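Home Forums Workshop & Storage New posts Search

We use cookies to keep you logged in. Accept / Manage

Yellow bins with the diamond pattern floor, any good?

skuldale_shed
Wed 30 October
Need new bins for the shed, small parts mostly, bit of garden stuff over winter. Old grey ones have gone brittle and the last one split down the corner when I picked it up full. Screws everywhere, still finding them.

Seen the big yellow plastic ones with ribs down the outside and a crosshatch floor. Wukero do one, so do Cheng. Does the pattern do anything or is it just a pain to clean? Budget is 6 quid a bin, could stretch a bit.

marrowfat
Had yellow ones for years. Pattern is good. Flat washers stick to a smooth floor, you end up chasing them round with a fingernail. On ridges you can get under them.

Pain with sawdust though. Packs into the diamonds.

tin_lid
Disagree. Hate the ridges. Anything oily gets down in there and stays. I line mine with old lino offcuts, so what's the point of paying for a fancy floor.

marrowfat
You don't pay for it, they're moulded like that. Same price as the smooth in the Wulov catalogue last time I looked.

tin_lid
Last time I looked they wern't. Plain was cheaper.

boxroom92
Got a yellow one here, not sure of the make, no label left on mine.
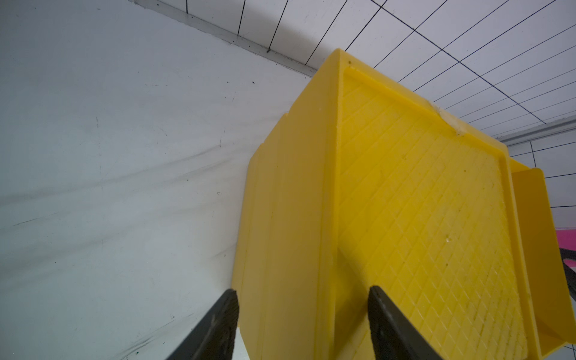 Yellow bin, crosshatch floor. Whitish scuff on the rim.

Ridges are fine ones, not deep. There's a smooth lip round the panel so a cloth goes round the edge ok, it's the middle that wants a brush. Washing up brush does it. Ribs on the outside are the bit I'd pay for, sides don't bow when you lift it.

skuldale_shed
Thats exactly the sort I mean, cheers. Does the scuff bother you? Wondering if it goes brittle there like my grey ones did.

boxroom92
No, only surface. Can't feel a crack with a thumbnail. Yellow shows every mark though, specks, the lot. If you want them to look smart get another colour.

hodge_and_podge
Yellow is the whole point!! Mine live at the back of a dark garage, can find them with the light off nearly. Had green before, useless, kept kicking them.

Also get 2 and try them before you buy a stack. Mate of mine bought loads and they were too deep for his shelf.

tin_lid
Sensible. Measure the rim not the base. They taper.

marrowfat
Agree with tin_lid for once. Mark the calendar

skuldale_shed
Right, measured. Shelf is fine with room for fingers. Not in direct sun either, which I think is what did for the grey ones (south window, my own fault)

Still not decided Wukero or Cheng. Anyone had both?

hodge_and_podge
Both, yeah. Cheng rim is a bit sharper on the hands. Wukero stack tighter, sometimes too tight, had to get one off with a mallet in January when it was freezing. Bit of candle wax on the rim helps.

tin_lid
Or don't stack them.

hodge_and_podge
In my garage? No chance

skuldale_shed
Going for 2 of the Wukero then. Will try with and without lino and report back. Anyone want a split grey bin, free, collect from Skuldale, may contain screws

92 views Share Report thread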